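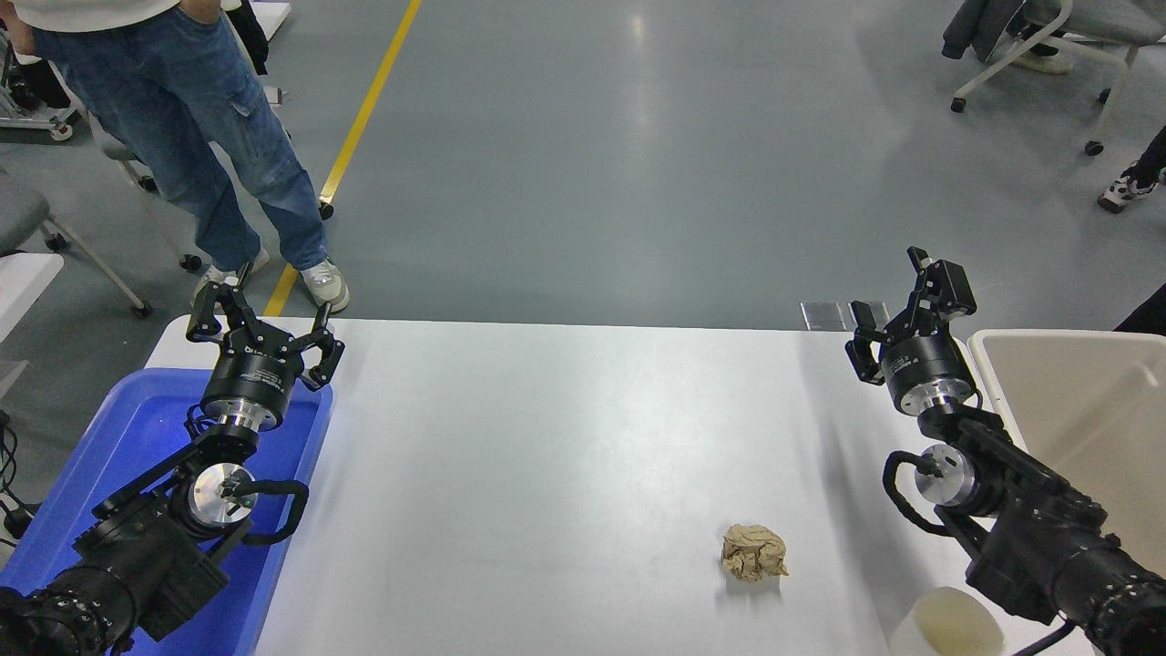 Hello Nasrin, and sorry this is landing on your desk a bit later in May than I promised. The short version is that the oral history project is going well, the money is holding out, and I've drunk more tea in other people's kitchens than I thought possible!

We've now got 60 interviews recorded with people who worked at the old Numitz woollen mill or grew up in the streets behind it. Hajnalka has done most of the ones with the weavers (she's much better than me at letting a silence run on) and Sutrisno has been typing them up in the evenings. He's slower on the dyehouse recordings, as there's a lot of mill slang in them and he rings people back to check the spellings.

The family photographs have been the nice surprise. We asked for a few and ended up with 238, most of them lent by the Huser and Shojaei families, and we've scanned the lot — backs as well, where anyone had written on them. All the originals have gone home again.

On spending, we've used £2,216 so far, mainly on transcription and bus fares. The printing quote for the booklet came in higher than I'd budgeted, so I'd like to drop the glossy cover and print 300 copies on plain card. Could you let me know if you're happy with that? I haven't signed anything yet.

The one thing that's properly behind is the map. Brayden has drawn the mill yard and the canal side, but two of our interviewees disagree about where the wash house stood and he's stuck until we get into the rate books.

Next up is the listening afternoon at Gallen Hall, on a Saturday, from two o'clock. Ghazal is picking the clips. Do come if you can — there'll be cake, and I'll bring the draft booklet for you to scribble on.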